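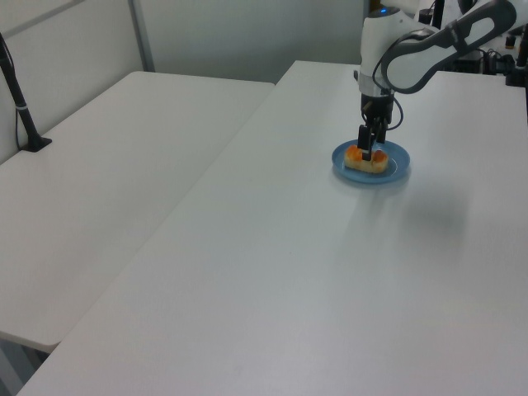

Lilla Major asked us last season if she can come in after the first film has started, and whether she then loses her seat for the second one. The answer is no, you don't lose it, but please wait at the side door until the short film is over. The ushers open it between the titles. Many other questions come to us every year, so we have collected them on this page.

Where do the screenings take place?
All evening films are in the Gesdale Hall, which has 212 seats. The afternoon programme for children is in the small room at Lerkidau Street, with 92 seats. Please look on your ticket, as the two places are a 12 minute walk from each other and every year some families go to the wrong one.

How much does a ticket cost?
One film is $12. Children under 2 are free if they sit on your lap. There is no booking fee when you buy at the counter.

Can I choose my seat?
In the Gesdale Hall yes, in the small room no. If you come as a group, please write to us before Monday and we will try to keep you together.

Are the films in English?
Not all of them. Foreign films are shown in the original language with English subtitles. The children's films are dubbed, with one exception, the Draditz animation programme, where a person reads the text aloud from the front row.

What is the Ghauri Pass?
It is a pass for the whole festival. You still must reserve a seat for each film, because the pass alone does not guarantee that there is place for you. Reserved seats are kept until the lights go down.
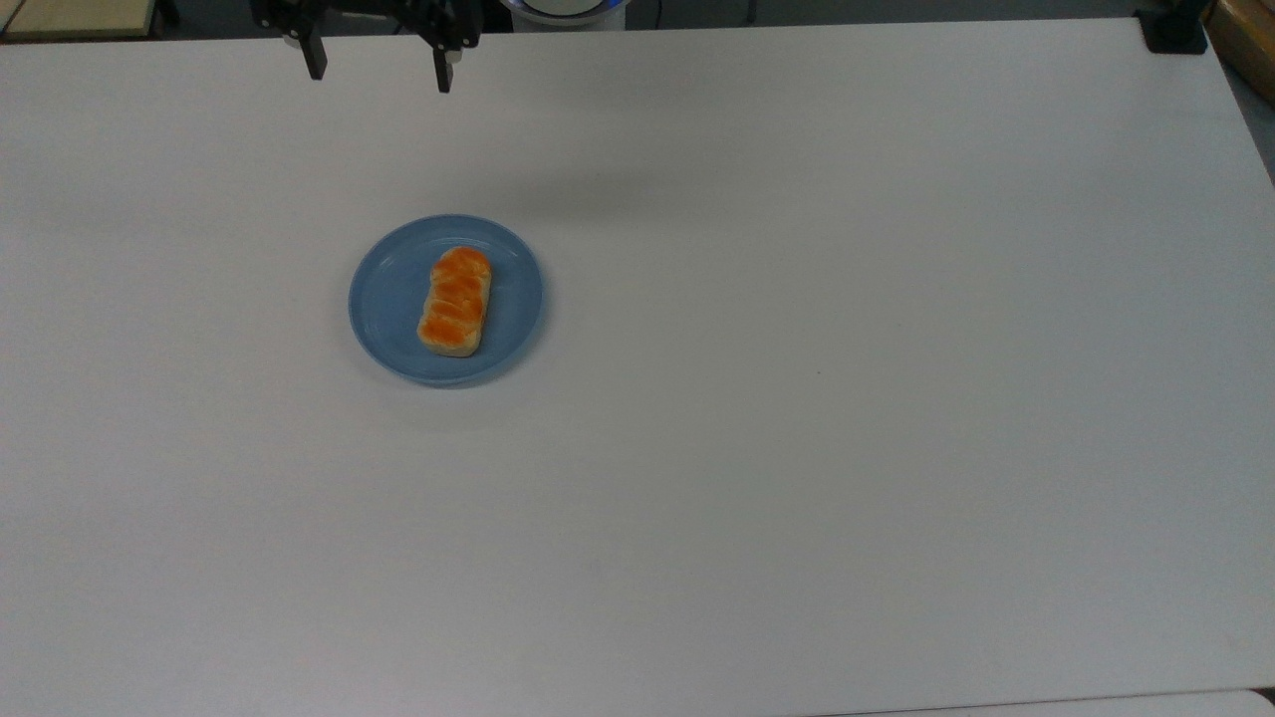
Festival news, September

Can I bring food and drinks?
Water in a closed bottle is allowed. Everything else must stay in the foyer, also popcorn. We know this is not usual for a cinema, but the hall belongs to the music school and this is their rule.

Is there a discussion after the film?
After the evening films, mostly yes, if the director could travel. It is marked with a letter D in the programme. You may leave quietly before it starts.

My film was cancelled. What now?
You can change the ticket for any other film of the same price, or get your money back at the counter. Please keep the paper ticket or the email. Without one of them we cannot find your order.

Is the hall accessible by wheelchair?
Yes, from the parking lot behind the building. The spaces are in the centre of the last row, and your companion sits beside you on a normal ticket. Please tell us when you book, so that we remove the chair before you arrive.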